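The little table at the foot of the bed

Posted November 24, 2025 in Rooms and Tables

I have been meaning to put this page together since June, when we moved the small dark table into the bedroom and promptly began eating half our meals at it. It was only supposed to hold a lamp for a few weeks (the kitchen floor was coming up) but the kitchen has been finished for ages and the table is still here, and so, I'm afraid, are the dishes. It came from the Drimik sale rooms for 36 pounds, and I have never regretted a penny of it.

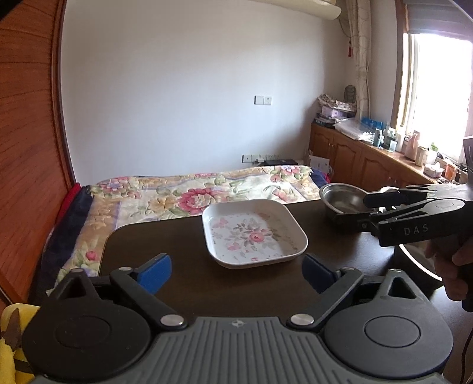

We eat very simply in here, toast mostly, or a bit of fruit, and whoever finishes last is meant to take everything back to the kitchen. You can guess how well that goes! I do love having the flowery quilt close by, though, and the big wardrobe, which was far too heavy to go anywhere else and so rather decided how the rest of the room would be arranged.

The steel bowls are the real workhorses of the house. I've washed lettuce in them, soaked beans in them and proved more dough than I care to remember, and they come up nicely with a soft cloth and a drop of vinegar.

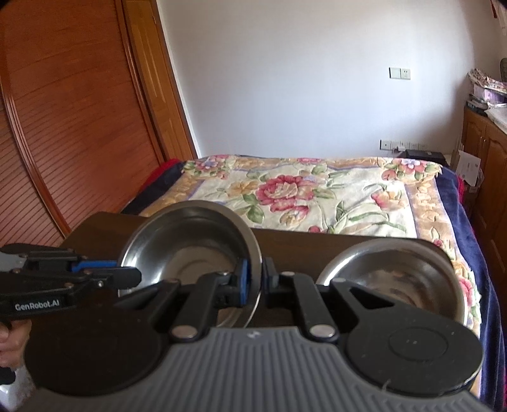 Two steel bowls on the dark table, the left one tipped up to show the inside.

Now, the square plates are my weakness. I bought the first at the Vesden market and then went back the next morning for more, having lain awake thinking about it. The pattern has gone soft over the years — I'm told I ought to keep them out of hot water — but I think they are prettier for it.

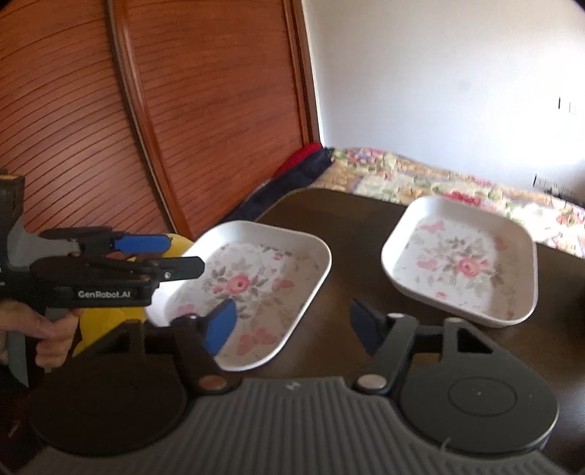

Pink roses and butterflies on the square plates, with the patchwork quilt behind.

Several of you wrote in over the summer to ask how to get rid of dull patches round the rim of a steel bowl. I still haven't found anything better than patience and a dry tea towel. 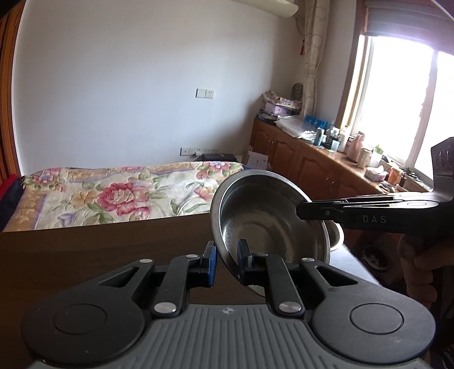
Velimir Delić writes that bicarbonate of soda mixed to a paste does the job far quicker than vinegar, so long as you rub it round the bowl in the direction of the polish and rinse it well, and that he would never put steel away damp, not even overnight.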